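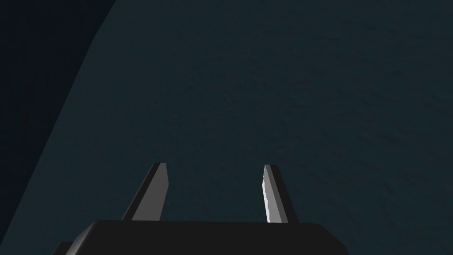 Two arms coming to the sorting room in September — what changed at yours?
Vistgate Forums > Warehouse and Sorting > Automation at work

brasslamp
Tuesday, June 23, 2026
I'm on the mixed goods bench at the Gatbridge saleroom store. House clearances, film props, odd lots, anything that won't go down the normal line. There are 41 of us across the building and the bench has always been a hand job. Now we're getting a two-armed robot from Declercq and I'm properly excited about it!

The bit I like is that they've asked us in while it's all still on a computer. We sit with the sim, which has a bench and a pile of awkward stuff on it, and we say what we'd pick up first and where we'd hold it. I've been sorting for years and that's the first time anyone has written down how I do it.

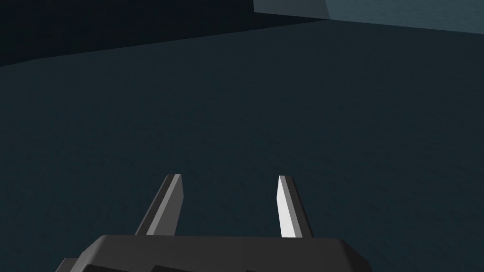
Wrist view in the sim, fingers open.

You get used to that view quicker than you'd think. My first go I had no idea how far away anything was, and by the second afternoon I was telling the engineer to come in lower.

pallet_jill
Lovely to hear someone keen, but I'd ask what happens to the bench jobs once they've got it all written down. We were asked in as well. Two people from our shift are now on loading, which they didn't want.

brasslamp
Fair question and I did ask. What we've been told is that the bench keeps its people for the first year and we each do half a day minding the arms and half a day on lot notes (condition, marks, repairs). I've got that by email.

oddsock
A year isn't long.

Also I'm not convinced about the goods. Boxes, yes. We had arms on boxes and they were great, my shoulders thank them daily. But your sort of stuff? Horns and glass on the same table?

brasslamp
That's exactly the stuff they've put in, oddsock!
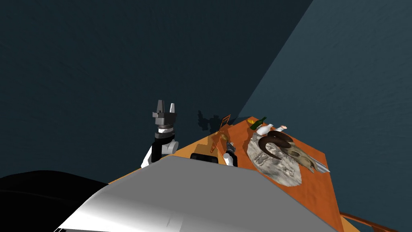 Simulated bench: ram skull on the patterned cloth, bottles towards the back.

The skull is the one we all argue over. I'd go under the jaw with one hand and steady a horn with the other. My bench mate says never touch the horns, and she's been right about most things. So both ways are going in to be tried.

tapegun
We run the Stasudberg system on returns. It did 3,498 items last month, with a person on hand for every jam. My advice is to get the stop button rules agreed before day one. Who can press it, who restarts it, and does a stop count against your numbers? Ours did count at first and people were scared to press it, so things got broken.

pallet_jill
Seconding tapegun. And get the training paid at your normal rate. Ours wasn't until we kicked up a fuss.

brasslamp
Both going on my list for the next meeting, thank you. Training is paid, the stop button hasn't come up at all, and I'd never have thought of it.
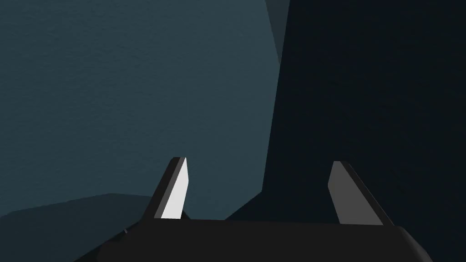
The other thing I want to raise is who gets to say a lot is hand only. At the moment it's whoever is on the bench and I'd like it to stay that way. The project lead wants a list. I don't mind a list as long as we can add to it on the day without filling in a form.

oddsock
Now that I agree with. Ours needed a supervisor's sign-off and the supervisor was always in the other building.

tapegun
Ask for a red tray. Anything in the red tray, the arms leave alone. Took our lot one morning to set up.

brasslamp
Red tray! Stealing that. Will post again after the meeting.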